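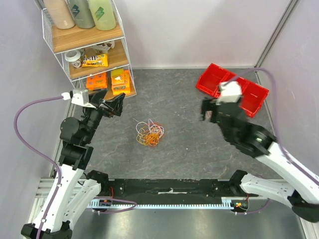 Siham Qaisi had changed the method in May, and by June she was the only one in the lab who still believed in it. The old way was to show the robot a task 30 times and let it copy. Her way was to show it the task four times and then let it ask. When the policy was unsure, the arms stopped and a line of text came up on her monitor. For the sorting task the lines were dull. Which shelf for the orange snack box? Which gripper for the bag of M&M's? The rubber bands were another matter. They lay in a tangle in the middle of the gray work surface, orange and yellow and red and white, and the red bin tray was back near the wall, and Kedden would not touch them.

Kedden was the name of the policy. Blagoje Kovačević had named it after a street he used to live on.

"It's asking again," Siham said.

Blagoje rolled his chair over. The monitor said: ONE OBJECT OR MANY?

"What did you tell it last time?"

"Many."

"And?"

"It pulled one band and the whole pile came with it. So it asked again."

He read the log. Two trials ended in a timeout. Two ended with the question. The report to Softić was due that night, and the table had a column for success and a column for failure.

"Put them down as failures," he said. "Yareli will. She ran the baseline, and the baseline never asks anything."

"The baseline throws the pile on the floor."

"It finishes, though."

Siham looked at the arms. The left one pointed at the bottom shelf with its jaws open. She thought of her mother, who would hold a knotted necklace up to the kitchen window for a long time before she touched it.

She added a third column to the table and typed "Asked" at the top. Then she went back to the other window, where the cursor was still waiting. She deleted "many" and wrote, "One, for now."

The right arm began to move.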